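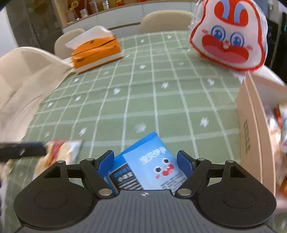 Lerkiveck Hand-Held Gripper: Replacement Linkage Pin Kit

If you have found your way to this page, chances are your gripper has started closing a little crooked, and we're sorry about that! We've heard from quite a few of you since May, and we'd like to help you get back to picking up packets and pouches as soon as we can.

What went wrong

Some grippers left our bench with linkage pins that were a touch too soft. With a lot of use (and we know many of you use yours all day long) the pin behind one fingertip wears down, the arm gets a bit of play in it, and the two blue pads stop meeting squarely. Slick, flat things like snack packets are usually where people notice it first. The packet twists as you lift, or slides right out. In a few cases the worn pin worked its way loose and dropped out altogether, and the fingertip swung free.

Please stop using your gripper if you can wiggle either fingertip sideways with the handle at rest. A loose arm can snap shut without warning, and it will pinch! Keep your fingers away from the linkages, and don't try to tape or glue the pin back in.

Which grippers are affected

Batches 28 and 39. The batch number is stamped inside the handle, under the rubber sleeve, which rolls back easily if you warm it in your hands a minute.

What comes in the kit

Hardened fingertip pins, 2
Retaining clips, 2
Small tube of Trivard grease
Printed fitting sheet

Fitting it

Open the gripper all the way and unplug it. Push the old pin out from below, wipe the hole clean, put a dab of grease on the new pin and press it home until the clip clicks. Do the other side too, even if it feels fine. Then open and close the fingers slowly 7 times before you pick anything up.

The kit is free for both batches, and $7 for everyone else. Uriel Sandoval in our Dralodberg workshop will gladly fit it for you if you'd rather mail the gripper in; just put your batch number on the box.

Page updated 2020-07-18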